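February 2021

Weds. Up before 8, couldnt sleep again. Car still dead so walked to Kendedari for bread and it was all gone except the seeded kind Mom hates. Bought it anyway. Ice on the steps, went down on one knee, jeans ok, knee not.

Letter from Soltani about the boiler. They want 2,642 for a new one!! Called Refilwe, she says get a second quote, her cousin paid way less. Left a message with Londetti. No call back yet. Meanwhile two sweaters and the blanket.

Mom's birthday Saturday and I have done nothing. Cake: lemon or the almond one? She'll say she doesn't mind, then mind. Maëlys is doing the call so everyone can get on at once, Njoroge too if the time difference works. 80 candles is a fire hazard, going with an 8 and a zero.
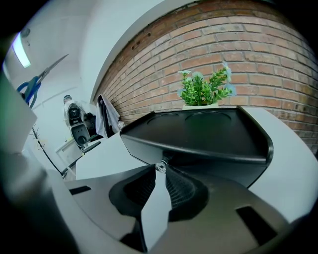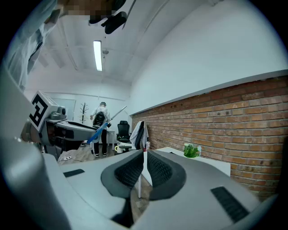
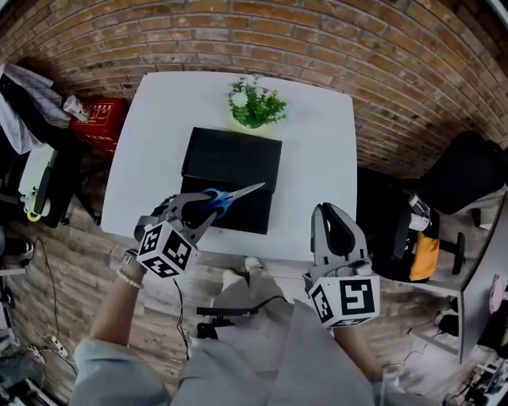

Lunch was soup out of the freezer, no label, think it was leek. Then finally did the taxes, or half. Can't find the slip from Sisto, looked in the drawer, the other drawer, the coat. Found 40 dollars in the coat so not a total loss. Slip still missing.

Corentin called at 4, talked for ages about his knee (worse than mine) and whether to sell the house. I said wait till July. What do I know about it. He sounded low. Call him Friday, dont forget.

Snow again after dark. Read some of the Eugénie lent me one, keep falling asleep on the same page. Need stamps, lemons, lightbulb for the hall. Ring Londetti first thing tommorow.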